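3.2 Standby load in rented flats

Standby load was metered in 26 flats in the Avholm district between October and January. Each flat was fitted with a Flevarora plug-in meter at the main living-room socket, and the reading was stored once a minute. Flats with electric heating on the same circuit were left out, as the heater masked everything else. A second meter was placed in the kitchen where the tenant agreed to it.

Following Hsu, we define standby load as the lowest mean power over any unbroken 20-minute period between 01:00 and 05:00. The definition is crude. It counts a router, which is meant to run all night, together with a television that is not in use -- the two cannot be told apart at the socket. We kept it so that our values could be set beside the earlier Drornora survey, which used the same window.

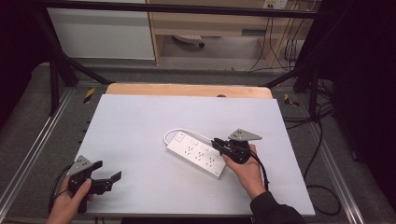
Figure 4. Power strip with switch and cord.

The tenants were also asked whether they switched off at the strip before going to bed. Answers were recorded as "always", "sometimes" or "never", and were compared with the metered data for the same nights. Agreement was good for the "never" group and poor for the "sometimes" group, where the load seldom fell to zero. One flat returned a yearly standby use of 366 kWh, more than 400 if the kitchen socket is included. The cause was an old amplifier and a fish tank pump, and the flat is reported separately in Table 5.

Meter error was checked against a fixed resistive load at the start and end of the study. Below 2 W the readings drifted, and values in that range are treated as zero in what follows. This lowers the totals slightly for flats with only phone chargers connected. No correction was made for mains voltage.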